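Erkine Floor Pickup

README

Erkine is a set of recordings of robots tidying up floors. We started it to find out how close a two-finger gripper is to doing a chore most people finish without thinking — picking up whatever got left on the ground and putting it where it goes. Kaiwen Ding ran the collection and Ximeng Yao wrote the labels, and we're both really happy to get it out the door!

Version 2 has 2,000 episodes recorded in 18 rooms. Each one comes with wrist video, gripper opening, arm joint positions and a short written goal. Soft things with straps, folded gadgets with hinges and tiny scraps on veined stone-look floors are our favorites, as they make a policy work for its score.

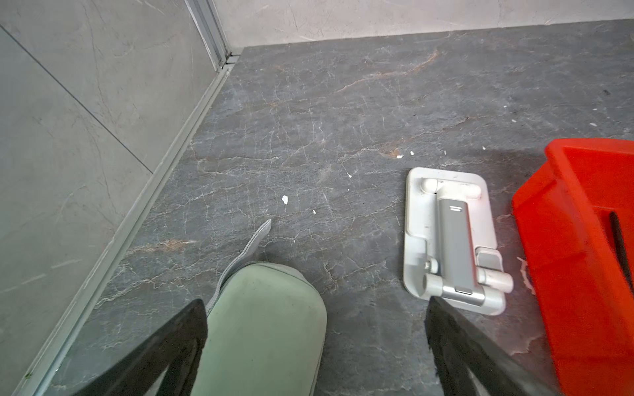
Can a robot clear a floor without help yet?
Sometimes, if the items are few and firm. Our baseline, Flestano, does well on boxes and bottles, then slows down a lot on fabric and anything thinner than a fingertip.

What's inside

episodes/ one folder per run
goals.txt one line per episode, same order as the folders
heldout/ 303 episodes, please don't train on these

Failed runs are kept and marked "fail" in the labels. Watch a few — the near misses are great fun and taught us more than the clean runs did.

Known gaps

No stairs, no thick rugs, no pets. Crumbs are never a goal, so a run can pass with some left behind. Lighting labels for the Covanura rooms are still missing.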